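How Do You Teach a Robot?

Tonomitz Science Pages for Curious Kids
December 21, 2020

Think about the day you learned to tie your shoes. Somebody probably sat next to you and showed you, loop by loop, and maybe they even put their hands over yours and moved your fingers along. Well, people can teach robots that way too!

A robot arm can't guess what you want. If you say "please tidy up," it has no idea where to start. One way to help it is to write a long list of instructions on a computer. That works for simple jobs, but it gets tricky fast. Try writing down every single move your arm makes when you pick up a sock. How far does your elbow bend? When do your fingers close? You'd need a lot of paper. Showing is often much easier, and it's more fun as well.

Showing by hand

Some robot arms have a special mode where the joints go easy to push. A grown-up teacher takes hold of the arm and guides it through the job: down to the block, close the fingers, lift, over to the box, open the fingers. While this is happening, the robot keeps track of how much every joint is bent, many times each second. It's a bit like recording a song, except the robot is recording a movement. Press play, and the arm does it again by itself.

Scientists call this kinesthetic teaching. (Say it like this: kin-ess-THET-ick.) It just means teaching by moving.

Showing by remote control

You can also stand back and steer. The teacher might use a game controller, a small copy of the arm, or a handle that can feel which way it is being turned. When the teacher's hand goes left, the robot goes left. Squeeze, and the gripper squeezes! The word for this is teleoperation, and "tele" means "far," as in telephone.

Steering sounds easy if you play video games, but your first tries will be wobbly. You can't feel how hard the robot is pinching, so you have to watch very closely. At the Trarnbridge robot day in September, visitors got to steer a little arm and drop 8 corks into a mug. The fastest person took 40 seconds. Now time yourself doing it with your own fingers!

Why once isn't enough

Suppose you show the robot one time how to pick up a toy car. Then your cat bumps the car and it slides over a little. If the robot only copies, it will reach for the old spot and grab nothing but air. Oops!

So the teacher shows the job again with the car in a new place, then turned sideways, then close to a wall. After 22 tries, or a whole lot more, a computer program looks for what the good tries have in common. It may learn something like "line up with the car first, then close." Mistakes can be useful as well, especially when the teacher shows how to fix them.

Try it at home

Ask a friend to be the robot. The robot shuts both eyes, and you gently guide one of their hands to pick up a spoon and put it in a bowl. Do it three times. Then let the robot try alone, and move the spoon a little before it starts. What happens? Swap places and have another go.
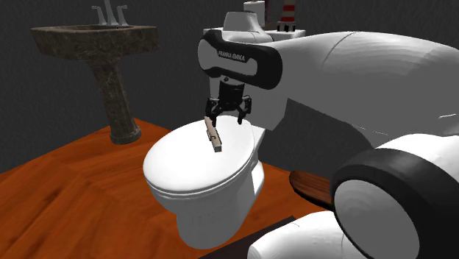

Robot lessons can also happen in a make-believe room inside a computer, called a simulation. Nothing real can get broken there, and you can start again as many times as you like. The room can be almost anywhere, even a bathroom! Look at the black gripper, with its two fingers spread wide above the closed toilet lid, and at the small, long thing lying on the lid. Picture yourself as the teacher with the controls in your hand. Would you turn the wrist before going down? Which finger needs the most care? Trace your plan in the air with your own arm, nice and slow, and see if a friend would plan it the same way.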